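Notes on the Skovarwood Recordings

The first full set of Skovarwood recordings has now been transferred, and several readers have written to ask when a catalog will be available. The present entry sets out what the collection contains, how it came to be in its current condition, and what may reasonably be expected from it during the coming year.

Skovarwood was a small rehearsal hall and recording room that operated for a little over a decade. It never issued records under its own name. Bands paid by the evening, recorded to quarter-inch tape, and took home a cassette. The master reels stayed on the shelf unless the band returned to buy them, and most bands did not return. When the building changed hands, 131 reels were still there. Of these, 55 carry a legible label. The remainder have been identified by ear, by the handwriting on the boxes, or not at all.

The best-known group to pass through the room was Bekia, a five-piece that began as a school dance band and ended as something considerably louder. Their only album sold 1,251 copies, a figure taken from the final royalty statement, and it has been out of print ever since. The album versions are polished and rather stiff. The Skovarwood reels, made in two visits before the album sessions, show the same songs at a quicker pace and with the organ placed well forward. On "Sirari," the closing number of most of their concerts, the organ carries the melody for nearly three minutes before the voice enters. The album cut that passage to eight bars.

It has often been said that the shorter version was imposed by the record company. The tapes do not settle the question. A late take on the second reel already omits most of the introduction, and someone in the room can be heard asking for it to be tried "the short way" once more. Readers who hold strong views on this matter are invited to listen before writing.

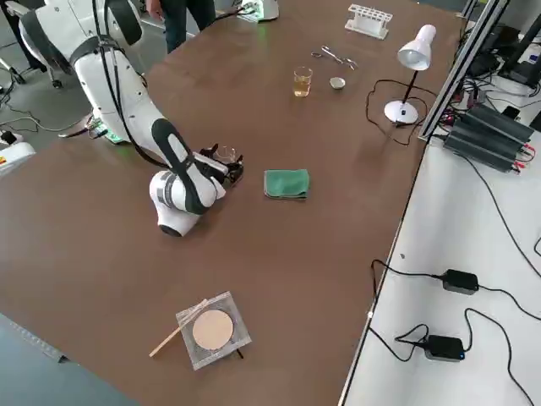 Ñahui, the other group of importance in the collection, is harder to document. They pressed 200 copies of a single, played a number of outdoor festivals, and dissolved without an announcement. Their four reels contain eleven songs, six of which appear nowhere else. Percussion is the chief interest. The players had little money for instruments and made use of whatever gave a usable note, and a listener with a half-filled drinking glass and a small round metal dish, like the pair standing toward the back of the table, can come fairly close to the opening pattern of the third song. The glass supplies the low stroke and the dish the high one. On the recording both are struck very softly, and the tape hiss is nearly as loud as the notes. No attempt has been made to remove it, as every filter tried so far has also removed the dish.

A word on method. Each reel was inspected, wound slowly by hand where the splices had dried out, and played once at its original speed. The transfer made on that first pass is kept as the reference copy, with no changes of any kind. A second copy is then prepared for listening, on which levels are adjusted and long silences shortened. Count-ins, false starts and conversation between takes are kept on both. These were working evenings, and the talk often explains a change of key or a missing player that would otherwise be a puzzle.

Three of the Bekia reels were recorded at a speed that drifts upward toward the end. The fault lies with the original machine and not with the transfer. Correcting it would be possible — the hum of the amplifiers gives a dependable reference — but the work is slow, and it has been put off until the unlabeled reels have been heard in full.

Permissions remain the principal obstacle to release. The surviving members of Bekia have agreed in writing to the publication of everything except two unfinished songs, which will be listed in the catalog and otherwise left alone. Contact with Ñahui has been partial. Two former members have replied, both generously, and neither could say with confidence who wrote what. Until that is resolved, their recordings will be available for private listening only, by written request.

The catalog itself will be posted in parts, beginning in September with the labeled reels. Each entry will give the box number, running time, song titles where known, and the names as written on the box, including obvious misspellings. Corrections from those who were present at the sessions are welcome and will be entered with the date on which they were received. Persons who still own a Skovarwood cassette are asked to check the inside of the card for a penciled number, as it matches the number on the reel box.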